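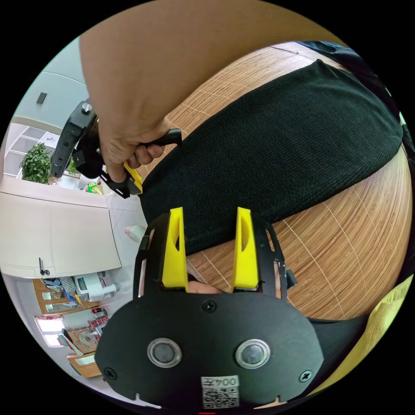
Department of Textiles and Clothing, Fistbridge College

Why does my sweater look like that? A project on pilling
Final report by Kelechi Adeleke, second-year project

Last updated: March 2023

I picked this topic out of spite. In November I bought a sweater I really loved, wore it to class for a couple of weeks, and by then the sides and the insides of the arms were covered in fuzzy little balls. I took it back to the store in Jerham and the person at the counter said "that just means it's natural." The label said acrylic! So I went home annoyed and wrote my project proposal that same evening, which is probably why the first draft sounded like a complaint letter.

The little balls are called pills, and the process is pilling. Loose fiber ends work their way up out of the yarn when the fabric rubs on something (a backpack strap, a desk, your own elbow), and then those ends tangle together into a ball that stays anchored to the fabric by a few fibers. Some balls wear off by themselves and some hang on forever. Wool fibers are fairly weak, so wool pills tend to break away sooner or later. Synthetic fibers are strong, and so the pills stay put. A blend can be the worst of both, with short wool fibers making the fuzz and the strong synthetic ones tying it down.

I had three things I wanted to know. Does a tighter knit pill less than a loose one in the same yarn? Does washing inside out do anything? And what do people around here do with a sweater once it starts to pill?

The survey

I'll start with the survey even though I did it last, since it ended up being my favorite part. I put a one-page form in the student union, in the library, and in the yarn shop in Ovham (the shop is called Tamošiūnaitė, after the owner's grandmother, and they let me leave a stack of forms by the register all month). I got 181 forms back. A few had coffee on them. One had a knitting chart drawn on the back, and I'm still hoping whoever it was had a copy.

The question I cared about most was "What did you do with the last sweater you had that pilled?" The most common answer was that they kept wearing it and did nothing. I should have guessed that one. The next group wore it only at home. After that came 43 people who said they had used some kind of tool on it - a fabric shaver, a sweater comb, a razor, or in one case a pumice stone from the bathroom. I have since tried the pumice stone. It works better than you'd think on a thick sweater and it is terrible on a thin one.

The yarn shop forms were a lot longer than the others. Knitters have opinions! Several people wrote up the margins and onto the back. They nearly all said that you can feel whether a yarn will pill by running a strand between your fingers: a soft, fluffy, loosely twisted yarn is going to pill, and a firm, tightly twisted one mostly won't. This matches what my textbook says, except that the textbook takes four pages and has graphs.

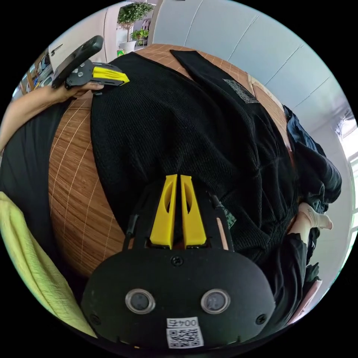
Another thing that kept coming up was price. People were angrier about pilling when the sweater had cost a lot, and a good number of them took it as a sign they had been ripped off. I don't think that's fair in every case. Some of the softest, most expensive yarns are made of fine, short fibers, and those are the ones that fuzz up first. Softness is what you're paying for. It would help if the hang tag said so, but I can see why a brand wouldn't want to print "will get fuzzy" next to the price.

The rubbing test

For the lab part I knitted swatches on the department's flatbed machine in two yarns, a plain wool and an acrylic and wool blend. Each yarn got a loose setting and a tight setting. I also cut pieces from five old sweaters that I bought at the thrift store, so I had something that had lived a normal life before it met me.

Every piece was rubbed against a plain wool cloth for 700 rubs. The tester does the turning by itself, so my job was mostly to sit there and make sure nothing slipped. (Bring a book. Also bring headphones, it squeaks.) After that I graded each piece against the photo cards in the lab, which go from grade 5, no pilling at all, down to grade 1, where you'd be embarrassed to wear it out. Two classmates graded the same pieces without knowing which was which, and where we disagreed we went with the middle grade.

The tight swatches did better than the loose ones in both yarns. With the wool the difference was easy to see from across the room. With the blend it was smaller, and one of my graders couldn't tell them apart at all. Wool pilled early and then got a bit cleaner toward the end, as some of the balls rubbed off. The blend started slower and just kept getting worse. If I had stopped the test early I would have told you the blend was the better fabric, so I'm glad I let it run.

The thrift store pieces were all over the place. The best one was an old, heavy, rather scratchy pullover that hardly changed. The worst was a very soft cardigan that had looked nearly new when I bought it. My guess is that it had been shaved right before it was donated, and there's no way for me to check that.

Washing

This part went less well and I want to be upfront about it. The plan was to wash one set of swatches inside out and one set right side out, in the same machine on the same setting. I did that. What I didn't think about was that a swatch has no inside! I ended up sewing them into little bags, fuzzy side in or fuzzy side out, and the bags filled up with water and rolled around in a way no real sweater ever would.

For what it's worth, the pieces with the good side tucked in came out a little better. I wouldn't hang much on it. If I did this again I would knit short tubes, like a sleeve, and wash them with a normal load of laundry. Jeans especially. A couple of people on the survey blamed their jeans for everything and I'd like to know if they're right.

I also did one hand wash in cool water with wool soap, and those pieces looked the same after drying as they did before. That was one bucket on one afternoon, so please don't quote me on it. 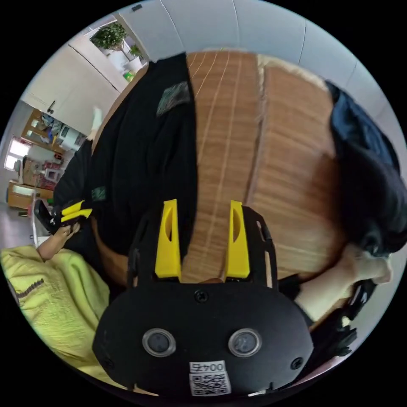

Drying was flat on a towel for everything. I had meant to compare with tumble drying, but the dryer in our building was out of order for most of the project and the one in the next building shrinks things. My advisor said to leave it out and I did.

Getting the pills off

The survey made me curious, so I added a short section that wasn't in the proposal. I took the leftover rubbed pieces and tried a battery fabric shaver, a sweater comb, and a disposable razor.

The shaver was fastest and left the neatest surface. You do have to keep the fabric flat and not press down. I pressed down once, near an edge, and now there's a hole. The comb was slow but gentle, and it was the only one I'd use on something that mattered to me. The razor worked fine on the tight swatches and snagged on the loose ones every single time.

Something I'd like to look at later is whether shaving makes the next round of pilling better or worse. You're cutting the pills off and leaving new short ends behind, so it could go either way. The owner of the yarn shop is sure that a good wool sweater pills for one season and then settles down for good. My wool swatches sort of agree with her, but a swatch on a tester isn't a season.

What I'd tell a friend

Buy the tighter knit if you can find it. Stretch the fabric a little in the store and let go, and if it looks like a net when you stretch it, it's going to fuzz. Read the fiber label and not the front of the tag. Wear it two days apart instead of two days in a row, and carry your bag on the other shoulder once in a while (I have not managed this). Wash it less than you think you need to.

As for my November sweater, I combed it, it looked great, and then it pilled again right under the arms. I still wear it. I'm in the big group now.

Thanks to everyone who filled in a form, to my two graders for squinting at fuzz with me, and to the shop in Ovham for the yarn ends. The swatches are in a box on the shelf by the lab sink if next year's group wants them. Please leave the soft cardigan pieces in their envelope - they shed on everything.

Contact: Department of Textiles and Clothing office | © Fistbridge College | Back to top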